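Craft Room Checklist: Tables, Hangings and Small Things Left Out
Rovis Community Rooms, Room 17
Checked 4 Nov 2023
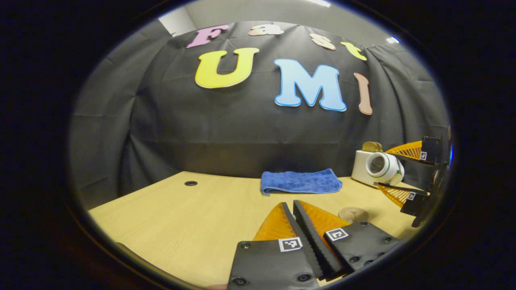

Main table and black backdrop, Room 17

Thank you to everyone who has been keeping up with these sheets. I know they're a bit of a chore at the end of a long session, but they do save such a lot of bother later on (and I do read all the comments, even the ones squeezed up the side!).

1. Table top clean and free of splinters: OK
Comment: I ran a hand along the front and back edges and both felt nice and smooth. Please carry on using the mild soap and not the lemon spray, which leaves it tacky.

2. Cable hole in table top: OK, see comment
Comment: The little black grommet towards the back left is firmly in. Do keep pencil ends and beads out of it, I fished out a fair few in June.

3. Backdrop cloth securely hung: OK
Comment: Top fixings tugged and all holding. It has its usual soft creases, and I'm quite happy to leave those be. The hem must stay off the floor where people walk.

4. Foam letters firmly attached: ATTENTION
Comment: Such cheerful colours against the black! The yellow "t" at the end of "Fast" sits at a tilt and the "a" is lying nearly flat, so could somebody press those two back with fresh tacky dots, please. The big "UMI" underneath can stay as it is. Spare dots are in the Brabec tin, up to 10 left.

5. Loose textiles put away: ATTENTION
Comment: One blue towel, folded, at the back of the table by the cloth. It's a lovely thick one and I'd hate it to go astray, so please pop it on shelf 29 when you've finished.

6. Small items that could roll or fall: ATTENTION
Comment: The white cylinder with the green band was on its side with a little brown thing perched on top. Stand it upright, please, and find the small piece a home of its own. The cork coaster is fine where it is.

7. Ceiling lights working: OK
Comment: Both on and no flicker. If one does go, ring Cloltov on extension 651 and please don't climb on the table to look at it.

Next check: same sheet, same folder, and a pen that works if you can find one.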